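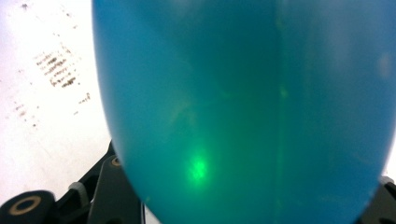

Mohcine Lamrani wrote in to say that vinegar and baking soda, poured down together, will clear any kitchen drain for pennies. I have my doubts. Mix the two and they mostly cancel each other out, and what you get is fizz and salty water. It looks busy. Grease doesn't care.

Try this first:
Pull the stopper and get the hair and gunk out by hand.
Use a cup plunger, with the overflow hole plugged by a wet rag.
Still slow? Put a bucket under the trap and unscrew it.

As for the Roltow drain sticks, 60 in a pack, I used them all last September and still ended up under the sink with a wrench. Maybe yours will do better.

Filed under: Kitchen & Bath Fixes
231 shares | 70 comments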